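Flendley Vector Control – progress report to the Fraser Fund
Period: April through August
Prepared by Khadija Ouazzani, program lead

Short one this time, we're in the thick of late season. Spending sheet is attached separately. Trap maps for Flanport and Plullden are in the shared folder, same place as before.
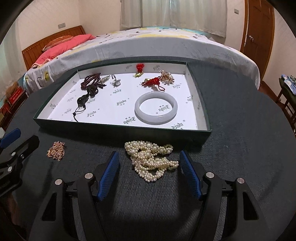
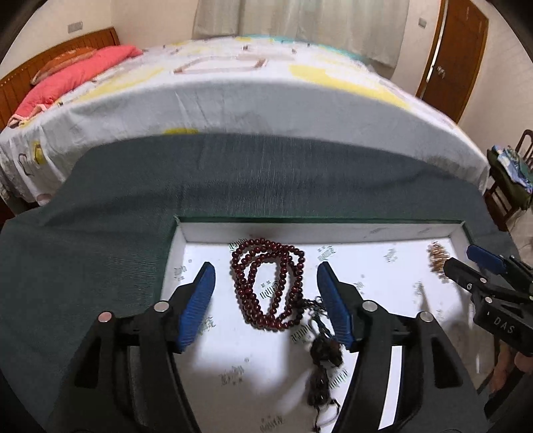 Trapping

All 9 trap sites are running. Two were moved in June – the one behind the Flanport ball fields kept getting mowed over, and the Plullden creek trap went under in the first big rain. Both new spots are working fine. Counts were low through May, jumped in late June, and have stayed high near the old gravel pits. No positive virus pools so far. Lab turnaround is slower than we'd like, nine days on the last batch.

Larval treatment

Storm drains in Flanport are finished, 400 treated. Second pass started but only on the north side. Plullden is behind. Half the catch basins there aren't on the town's map, so the crew is finding them on foot and marking them as they go. We expect to finish the first pass by mid September, weather allowing.

Roadside ditches: treated where we had standing water. Not treated along the county line, still waiting on the permit. Have called twice.

Outreach

Door hangers went to more than 1000 homes. The "dump it weekly" message seems to be getting through in the older neighborhoods, less so by the lake, where most houses are summer rentals and the renters change every week. Trying the rental offices next. Spanish version is printed, French one is at the printer. School visits start back up in the fall.

Complaint line calls are mostly about biting at dusk, plus a few people asking if we can spray their yard. We can't under this grant and we tell them so.

Problems

Backpack sprayer number two is down again. Same pump. Repair quote came in at $2000 and a new unit is not much more, so we would like to move that amount out of travel and into equipment. Please let us know if you need a formal request or if this report is enuogh.

Also short one seasonal tech since July. Posted the job, two applicants, one interview set up.

Next steps

Finish Plullden first pass. Second pass in Flanport, south side. Get the county line permit. Pull traps at first hard frost and send in the season totals after that – probaly November.

Call me with questions, mornings before 10 are best. I'm in the field after that.

K. Ouazzani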